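Search this site... Go
We use cookies to remember your settings. Accept | Manage

Cleaning out and packing a day backpack
June | by Rhonda Lemieux

Quick one, kids are due home at 3:30. Lucie asked how I do the bags so here goes.

Empty it first. All of it. Turn it upside down over the tub, shake, then do the little pockets with your fingers. Crumbs, bus tickets, half a muesli bar. Vacuum nozzle into the seams if its bad.

Then lay it flat on a bench or table, top flap away from you, straps underneath. Dark fabric hides everything so do this under a decent light. Wipe down with a damp cloth, bit of dish soap, nothing stronger. Smooth the folds out as you go.

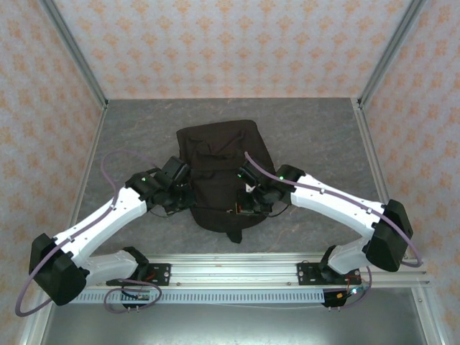

Check the strap ends and any loops while you've got it down there. Frayed bits, trim and melt with a lighter (outside please). Zips that stick get a rub of candle wax. Marlene swears by pencil, also fine.

Packing. Heavy stuff against your back, not out the front. Mine goes:

- laptop or books, flat to the back panel
- 800 mL bottle, upright, lid checked twice
- lunch on top so it dosen't get squashed
- jumper or rain jacket last, stuffed in the gaps

Keys and cards in the small pocket, same one every time.

Still sagging? Too much in it. Take out the thing you carried all last week and never used. For me it was a 500 page novel.

Hang it up open overnight if it's still damp. Colour can run on cheap ones so keep it off the good towels.

Get our newsletter. Enter your email Subscribe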